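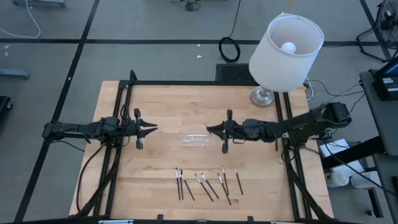

Pens are the thing people write to us about most, more than notebooks or lamps or drawers put together, so I have finally sat down to put the answers in one place. Most desks I help with have the same trouble, and it is a friendly sort of trouble: you like slim black pens, you buy more slim black pens, and one day the whole collection is lying along the front of the table while the clear plastic container that could hold them is over on its side a little way off. A clear container on light wood is terribly easy to overlook, by the way. If you have lost yours, run your hand over the tabletop before you order another!

Pens, Brushes and Small Desk Things: Your Questions
Put together by Krisztina Orbán for the Cuvanon desk and stationery pages
Last updated October 28, 2021

Do I really have to take everything out before I start?
I would, yes. I know it feels like making a bigger mess than the one you came in with, but pens hide behind one another in a cup, and you can't choose among things you can't see. Spread them out on the table in a loose row, with a bit of air between them, and leave them there while you make a cup of tea.

How many pens should I keep on the desk?
Eight is plenty for most people, and it is what I keep myself. One customer in Bolton wrote to say she had counted 94 in her study, and that 19 of them still wrote. She kept her favorites out, put the rest of the good ones in a drawer, and sent me a very cheerful letter about it.

Should the tips point up or down?
This depends on what you have. Brushes go handle down, always, so the bristles aren't pressed out of shape. Felt-tips and markers are happiest lying flat with their caps on. Ordinary ballpoints with caps can go either way, and I like them all facing the same direction because it looks calm, and you can spot the odd one out.

Is a clear container better than a solid one?
I'm fond of clear ones. You can tell what is inside without picking them up, and they don't add one more color to a busy desk. The drawback is that they show every smear of ink. Wash yours in lukewarm water with a drop of dish soap and dry it with a soft cloth – paper towels can leave tiny scratches in plastic.

My container keeps tipping over. What can I do?
A light plastic box with tall pens in it is bound to be a bit wobbly. You can put a layer of clean pebbles in the bottom, or you can simply lay it on its side and slide the pens in like a little tray. I did this for years with a rectangular one and never minded, though round ones will roll, so please don't try it with those.

Where should the lamp go?
In a back corner, on the side opposite your writing hand, so your hand doesn't throw a shadow across the page. If you write with your left hand, the back right corner is a lovely spot for it. A drum shade gives a nice soft light, and if yours tilts, check from your chair that you aren't looking straight at the bulb. Run the cord off the nearest side of the table so that it never crosses the part where you work.

How do I look after a light wooden tabletop?
Dust it with a dry cloth, and deal with ink the moment you see it. A barely damp cloth first, then a dry one, following the grain. Test anything stronger on the underside. Our colleague Çınar swears by a thin coat of wax every April, and I must say the table in the shop still looks wonderful.

Do you sell refills for the slim pens?
We do! The Cleltell refills come in black and dark blue, in boxes of 80 for offices and in small packs for everyone else. Please measure your old refill before ordering, end to end, and put the length in the order notes if you are unsure. I read every one of them myself and will write back before anything is sent out.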